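Home | News | Events | Alumni | Join

Filed under: Chapter Life, Golf

Vega Echevarría had never run a golf outing before she agreed to take on the Lurketden alumni scramble, and she still sounds thrilled about it. "I thought I'd be chasing people for months," she says. "Then the sign-ups started coming in and I couldn't type the names fast enough!"

The outing moved this September to the Momthorpe course, a par 71 with a long, mean finishing hole over water. It drew 26 foursomes, the biggest field the chapter has had, and raised $3,917 for the Lehner scholarship. 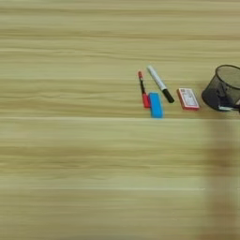
Echevarría played too, in a group made up mostly of her old floormates from Vornden Hall. They finished well back. "We had one glorious birdie on the fourth and I will be talking about it until I die," she says. "I hit the putt. Eleven feet, downhill, and I wasn't even looking when it dropped, I'd already turned around to apologize."

She is just as excited about other people's golf. The winning team came in at 17 under, and she can go through their back nine shot by shot (the eagle on 14 gets the full treatment, with hand gestures). 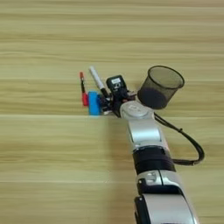 Pairings were the part she worried over most. She wanted recent graduates mixed in with people who hadn't been back in decades, and she kept reshuffling until the night before. "You need a big table for it," she says, and a pale wooden one with plenty of bare space, the long grain running side to side, would suit her fine. "I had slips of paper everywhere. My kitchen counter wasn't close to big enough."

Next year she'd like a shotgun start at 8 a.m., a proper putting contest and a shorter dinner program. She has already asked Momthorpe about dates. "Bring somebody who's never played," she says. "Put them in my group. We'll take anybody."

Previous | Next | Back to Chapter Life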